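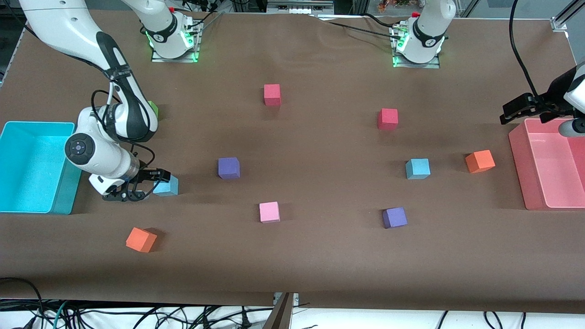 27/01/2022

I finished reading Ecclesiastes with the Thursday group this morning. It took us from the first week of December until now, with two weeks off for Christmas, and I wanted to write down a few things before I forget them.

The group meets at the church on Holloway Street in Collville. There are usually seven or eight of us. Hortensia Ojeda leads it, although she would say she only keeps the time. We read a chapter out loud, going around the table, and then we talk until the hour is up. Last fall we did James, and before that we spent a long time in Genesis and quit at the flood when summer came.

I did not vote for Ecclesiastes. I wanted Philippians. My memory of Ecclesiastes was from a college class where the professor treated it as a gloomy book that got into the Bible by accident, and I had never gone back to check. I knew the "time to be born, time to die" part from funerals. I knew "vanity of vanities." I don't think I could have told you anything from chapters 4 through 10.

The word translated "vanity" gave us a lot to talk about in the first week. My Bible says "meaningless." Hortensia's says "vanity." Aravind Amin had a study Bible with a note saying the Hebrew word, hevel, is closer to breath or vapor. He pointed out that it is the same word as the name Abel in Genesis 4. I had read both books and never heard that. Abel is the first person to die in the Bible and his life is over in a few verses. After that I started writing "breath" in pencil over "meaningless" wherever it came up, and the book read differently. A breath is a real thing. You just can't hold on to it.

Chapter 5 was the one that bothered me. "Do not be quick with your mouth, do not be hasty in your heart to utter anything before God. God is in heaven and you are on earth, so let your words be few." I pray with a lot of words. I grew up in a church where the good prayers were the long ones, and the men who prayed them were asked to do it again. For the next week I tried to keep my morning prayer short. I would say what I needed to say and then sit in the chair for 20 minutes. Most mornings I thought about work, or whether the car needed a new battery. I didn't have any kind of experience. I have kept doing it anyway, maybe four days out of seven.

We disagreed about the ending. In the last chapter the voice changes and somebody sums up: "Fear God and keep his commandments, for this is the duty of all mankind." Two people in the group thought this was added by an editor who was nervous about the rest of it. Hortensia thinks the whole book is heading there from the start. I lean her way, but I can see why a person would feel the seam. Aravind asked whether it mattered who wrote the last six verses if the church has always read them together with the others. We ran over the hour on that one and still didn't settle it.

What I keep going back to is how often the writer tells people to eat and drink and find some satisfaction in their work. It comes up in chapter 2, and 3, and 5, and 8, and 9. My professor called that giving up. I don't read it that way now. He calls it a gift from the hand of God, more than once, and I think he means it. My father worked at a grain elevator until he was past seventy and ate the same supper most nights and said grace over it. He'd have understood that part without a study Bible.

I still have trouble with chapter 7, verses 26 to 28, about the one man among a thousand and no woman among them. We read it out loud and there was a silence. Hortensia said she had heard three sermons explaining it and didn't care for any of them. We moved on to chapter 8.

Next we are doing Philippians, starting in two weeks. It has four chapters and we will probably take two months over it. I've been asked to bring the coffee.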